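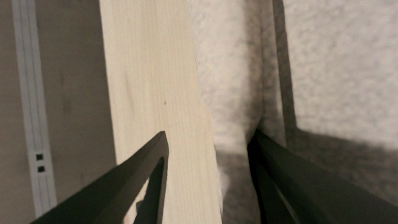
Pale wood, one tiny knot.

I've been reading reviews of butcher block oil for two weeks and I trust them less every day. Teltar says its oil "feeds" the wood. Wood is dead. It doesn't eat. Kera makes the same promise and charges $40 for a bottle that fits in my palm.

The one that got me going was a post by Valtteri Lehtinen, who tested a single coat on a single board and announced that it would last 23 years. He'd had the board since July. I wrote to ask how he got the number and he sent me a coupon code.

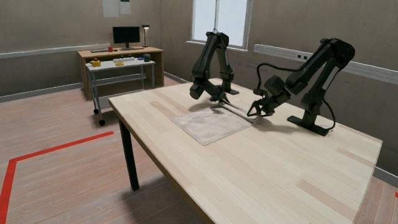 My own suspicion is that most of these oils are plain mineral oil with something added for the smell. I can't prove it. The labels say "proprietary blend" and stop there. What bothers me more is the before-and-after shots, where the after is always darker and everyone agrees darker means healthier. Take a top like this one, mostly cream and light tan with a few pinkish-tan strips running through it. Those strips are darker than the ones next to them, and I wouldn't call the pale ones thirsty. Boards vary. Sellers know this and count on the rest of us forgetting it.

Venla Harju commented last time that I should just try Kera before complaining. Fair enough. I've bought the drugstore mineral oil too, and each gets half of the same old cutting board. I'll have my sister mark the halves on the back so I don't know which is which. If I can't tell them apart by July, I'm keeping the cheap one.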